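# 在 Plelden 里搭一个双桌拣放单元

适用于组里目前在用的 Plelden 版本，机械臂模型是 Brusix，夹爪模型是 Husto 的平行两指爪，物品资产从 Lodhi 资产库取。实机单元的搭建和标定看另一份文档，两边的坐标约定不一样，不要混着抄参数。

开始之前确认三件事：Plelden 能正常启动空场景；Lodhi 资产库已经同步到本地；Brusix 的模型包里带碰撞网格。第三条容易漏，老的模型包只有外观网格，机械臂能显示、能动，但是会直接穿过桌子。打开模型目录，看看里面有没有 `collision` 子目录，没有就重新拉一份。

## 1. 建目录

一个单元一个目录，不要在别人的单元目录里改。目录结构如下：

```
cell_twin_table/
 scene.yaml
 robot.yaml
 objects.yaml
 checks/
 logs/
```

`scene.yaml` 放房间、地面和桌子，`robot.yaml` 放机械臂和夹爪，`objects.yaml` 放物品和收纳篮。三个文件的加载顺序固定，先场景，再机器人，最后物品。以前有人把桌子写进 `objects.yaml`，结果物品先于桌子生成，每次复位都有罐子掉到地上。

单位统一用毫米和度。Plelden 内部用米和弧度，读取配置的时候会换算，前提是文件头部写了 `units: mm_deg`。漏了这一行不会报错，桌子会变得像操场那么大，看不到机械臂的时候先查它。

## 2. 房间和地面

房间用带瓷砖地面和素色墙面的那个模板。地面只保留一个碰撞平面，瓷砖缝是贴图，不参与碰撞。墙面也要开碰撞，机械臂规划路径时会用到，尤其是靠墙角的那一侧。

世界坐标原点放在机械臂底座中心在地面上的投影点。X 轴朝桌子，Y 轴沿着桌子的长边方向，Z 轴向上。后面所有位置都按这个原点写。

灯光用模板自带的，先不要动。要做光照随机化的，等整个单元验收完再加，不然检查阶段看到颜色不对，分不清是材质问题还是灯光问题。

## 3. 两张桌子

两张白色长方桌并排拼在一起，合成一个连续的工作面。两张桌面用同一个资产，尺寸都是 1076 × 527，单独生成两个实例。不要图省事把一张桌子拉宽，后面做任务描述的时候要分“左桌”“右桌”，需要两个独立的实体名。

```yaml
units: mm_deg
tables:
 - name: table_left
 size: [1076, 527]
 fixed: true
 - name: table_right
 size: [1076, 527]
 fixed: true
 align_to: table_left
 gap: 0
```

`gap` 写零。写成负数会让两个碰撞体互相嵌进去，求解器会一直把它们往外推，虽然 `fixed` 锁住了桌子，桌面上靠近拼缝的物品还是会轻微抖动。写成正数则会出现真实的缝，香蕉尖端和夹爪指尖都可能卡进去。

桌面高度只改一处，在 `scene.yaml` 顶部的 `table_height`，两张桌子都引用它。加载之后用测量工具分别点两张桌面，读数必须完全相同。差一点点在画面里看不出来，罐子滚过拼缝时会跳一下。

桌面摩擦系数先用默认值。白色桌面材质偏滑，如果要调，两张一起调。

## 4. 装机械臂

底座落地，放在左桌外侧，底座和桌沿之间留出肩部转动的空间。判断够不够，不要靠眼睛，运行扫掠检查：

```
plelden check sweep --robot robot.yaml --scene scene.yaml
```

它会把肩关节和肘关节各走一遍行程，有接触就列出部件名。列出 `table_left` 说明底座太近，把 X 方向往外挪，再跑一遍。列出墙面的，通常是肘部朝外的姿态被放进来了，在 `robot.yaml` 里限制肘部的构型即可，不用挪房间。

底座朝向要和安装板的标记对齐。Brusix 模型的零位朝向和实机相差半圈，模型包的说明里写了，但是位置很靠后。零位搞错的表现是：手动把第一关节转正，机械臂指向背离桌子的方向。改 `base_yaw`，不要改关节偏置。改偏置当下看着是对的，等导入实机录制的轨迹就全乱了。

底座附近的灯带是状态指示，在仿真里由控制器状态驱动。控制器连上之后应为蓝色。灯带不亮，但机械臂可以拖动，说明物理在跑、控制器没挂上，检查 `controller` 字段有没有缩进错。

## 5. 装夹爪

Husto 夹爪挂在腕部法兰上，需要写三个东西：安装变换、指尖垫和工具中心点。

```yaml
gripper:
 mount: wrist_flange
 mount_yaw: 0
 pad_width: 14
 tcp: pad_center
 mimic: true
```

`pad_width` 是指尖垫宽度，这套夹爪的值是 14。资产库里还有一种窄垫，外观几乎一样，夹罐子会打转，导入之后核对一遍资产名。

`tcp` 选 `pad_center`，即两片指尖垫的中间点。如果选成法兰中心，末端会比预期低一整个夹爪的长度，第一次下探就撞桌面。

`mimic` 打开之后两根手指同步运动。关掉它可以单独控制一根手指，仅供调试，跑任务前务必恢复。Meriem El Sherbiny 遇到过一次夹取总是偏向一侧的情况，查了一下午抓取位姿，最后发现就是这一项还关着。

装好之后做开合测试。让夹爪停在右桌上方，指尖垂直向下，从全开走到全闭，再走回来，重复几次。看三点：

- 两指到中间的时间一致
- 闭合时指尖垫接触，没有互相穿透
- 闭合后末端位姿没有漂移

末端在闭合瞬间往下沉一点，一般是夹爪质量没有写进控制器的负载参数。把模型包里的质量和质心抄到 `payload`，重新加载。

## 6. 收纳篮

篮子放在右桌近端，长轴顺着摆放方向，两个提手都要保留。做过一个去掉提手的版本，规划是容易了，训练出来的策略在实机上总是撞提手，后来就不用了。

藤编篮的碰撞体是这套单元里最麻烦的部分。外观网格有大量细小的编织面，直接拿来做碰撞会把仿真拖得很慢。自动生成的凸包更不行，它把篮口封死了，物品放进去会停在篮口的高度。正确的做法是凸分解，篮底、篮壁和提手分开：

```
plelden decompose basket_oval --parts floor,wall,handle
```

分解完打开碰撞体显示，从正上方看一遍。篮口要敞开，篮壁之间不能有能漏东西的缝，提手下方的空当要保留。提手下面如果被填满了，把 `handle` 单独提高一级精度再分解一次。

篮子设为动态物体，质量按资产库的值。不要固定在桌面上，实机那边的篮子是可以被推动的。只有在排查别的问题时才临时加 `fixed: true`。

## 7. 放物品

物品分两类，篮内和桌面。篮内先放红薯和芒果，桌面放三个饮料罐和一根香蕉。罐子两个立着、一个躺着，立着的两个都在左桌，躺着的黑色罐子放右桌，靠近篮子。

```yaml
seed: 49
in_basket:
 - sweet_potato
 - mango
on_table:
 - name: can_blue
 pose: upright
 table: table_left
 - name: can_purple
 pose: upright
 table: table_left
 - name: banana
 pose: flat
 table: table_left
 - name: can_black
 pose: lying
 table: table_right
```

种子先固定成 49，验收都用这一个。等单元稳定之后再放开。

生成的时候物品离支撑面要有一点间隙，由它自己落下来。间隙太大，立着的罐子会倒；间隙为零，罐底可能已经嵌进桌面，第一步就弹起来。用资产库给的 `spawn_clearance`，别自己填。

篮内的两样东西要逐个落。先放红薯，等它静止，再放芒果。同时生成时两个碰撞体经常重叠，芒果会被弹出篮子。脚本里加 `sequential: true`，会慢一点，可以接受。

躺着的罐子会滚。生成后先给它一段沉降时间，再读取位姿写入日志。任务脚本里用的必须是沉降后的位姿，配置文件里的那个值只是初始值。

香蕉用弯曲网格的分段碰撞体，不要用整体凸包。用凸包的话，内弯那一侧会多出一块看不见的体积，夹爪还没碰到果皮就报接触，夹起来也是悬空的。

## 8. 静态验收

全部加载之后先不让机械臂动，让场景自己跑 527 步，然后暂停。
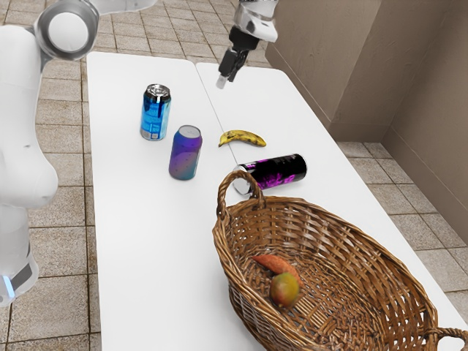 暂停之后把每个物品的速度导出来，全部应当低于静止阈值。超过阈值的按下面的顺序处理：

1. 香蕉在动，检查它有没有压到拼缝，桌面高度是否一致。
2. 黑色罐子在动，给它加滚动阻尼，每次加一小点。加得太多它会像粘在桌上，推都推不走。
3. 红薯或芒果在动，打开碰撞体显示，看篮底的分解块之间有没有台阶。
4. 篮子在动，多半是篮底不平，或者篮子的一部分超出了桌沿。

速度都过了，再看接触列表。夹爪此时应当没有任何接触，停在桌面上方，手指闭合。列表里如果有 `finger` 和 `table_right` 的接触，起始姿态太低，回到 `robot.yaml` 改 `home`。

接着核对实体名。任务描述里写“把黑色罐子放进篮子”，脚本靠的是 `can_black` 和 `basket_oval` 这两个名字。资产重新导入后名字后面可能自动带上序号，脚本找不到就会跳过这一步，日志里只有一行警告，很容易看漏。

## 9. 动态验收

先只做一个动作：从起始姿态移到黑色罐子上方，张开夹爪，下探，闭合，抬起，移到篮子上方，松开，回到起始姿态。速度用最低档。

下探之前，夹爪的开合方向要和罐子的轴线垂直，夹的是罐身中段。顺着轴线去夹，手指开度不够，会把罐子往篮子那边顶，连篮子一起推走。

罐子离篮沿近，近提手又在旁边，手指下去的余量不大。规划器如果报无解，先检查提手的碰撞膨胀值，默认值是给大型工件用的，在这里太保守。减小膨胀值，然后重新规划。仍然无解再考虑移动罐子的初始位置，改了之后第 8 节要重做。

抬起以后暂停，检查两件事。罐子和夹爪的相对位姿有没有变，有变化说明在打滑，加大夹持力，或者回去核对指尖垫资产。再看罐子有没有碰到提手，碰撞记录在 `logs/contacts` 里，时间戳对着抬升那一段找。

松开的高度按篮沿算，不要按篮底算。从太高的位置松开，罐子砸到芒果会弹出来。太低的话手指会碰到篮壁，篮子被带着走。

这个动作连续通过之后，再依次加香蕉和两个立罐。立罐从上方夹，先夹离夹爪当前位置顺手的那一个都行，但是任务脚本里要写死顺序，不然两次运行的结果没法比较。两个立罐离得近，夹其中一个的时候注意张开的手指会不会碰倒另一个，必要时把腕部转一个角度再下去。

## 10. 日常维护

单元搭好以后并不是一直不用管。下面这些情况需要重新验收：

| 改动 | 重做 |
|---|---|
| 升级 Plelden | 第 4、8、9 节 |
| 更新 Brusix 模型包 | 第 4、5、9 节 |
| 换指尖垫或夹爪参数 | 第 5、9 节 |
| 更新 Lodhi 里的物品 | 第 7、8、9 节 |
| 改桌面高度或底座位置 | 第 3 节往后全部 |

Lodhi 每次同步都可能更新物品的质量和摩擦系数，改动不会反映在外观上。同步之前先把当前版本号记到 `checks/assets.txt`，同步之后对比。三月那次更新换了篮子的网格，旧的分解结果还在缓存里，外观和碰撞体错开了一截，罐子看起来停在半空。遇到外观和接触对不上，先清缓存，再重新分解。

日志目录会越积越大，每周六的定时任务只清理 `logs/`，不动 `checks/`。要长期保留的记录请放到 `checks/` 下面，文件名写清楚种子和步数。

## 常见问题

**机械臂加载后瘫在地上。** 重力开了，控制器没挂上。同第 4 节灯带不亮的情况。

**夹爪闭合以后罐子变成斜的。** 工具中心点偏了，或者夹的位置离罐身中段太远。先看 `tcp`，再看抓取位姿。

**复位之后篮子里是空的。** 篮内物品的坐标是相对篮子写的，复位时篮子要先归位。检查 `reset_order`，篮子排在红薯和芒果前面。

**同一个种子，两台机器结果不同。** 先比较物理步长和求解器迭代次数，再比较资产版本。这三项都一样但结果仍有出入的，把两边的日志一起发给 Guilan Xiong，附上沉降后的位姿文件。

**画面很卡，但是步数正常。** 碰撞体显示没有关。

底座位置和夹爪负载参数由 Driss Abdel Hamid 维护，要改请先跟他说一声，其他单元也引用了同一份 `payload`。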